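Power strips first, she says, then everything else

Sat 20 May

She runs the repair and lending counter at Vimmont, upstairs from the old Brestberg print shop, and she has about ten minutes for me. Tea going cold. Phone buzzing the whole time.

What do people borrow most? Not drills. "Power strips," she says. "Always power strips. Somebody has a party, somebody has a desk in the wrong corner." The counter has lent out 505 things since December and she reckons a good share had a plug on the end.

Her favorites are the ones with a switch for each socket. "You can kill the lamp and leave the charger on. My mother used to crawl under the desk every night to pull plugs. Every night!"

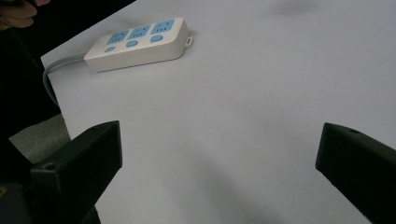

And color helps, she says. Blue sockets and blue switches on a white body, fine, you can find them in bad light. All-white ones she is less keen on. "You end up poking at it with your thumb."

She likes a hanging loop too. Hers at home goes on a nail beside the fridge - "otherwise it lives on the floor and gets kicked."

Rules at the counter are short. Never plug one strip into another. No heaters. Bring it back in 2 weeks, with the cord coiled, not knotted. Does anyone listen? "Around 4 people do." She laughs, then answers teh phone.

It's the Tedon branch, they want extension cords for a street sale. She writes it on her hand. "Ask me about the toasters next time," she says, allready halfway down the stairs.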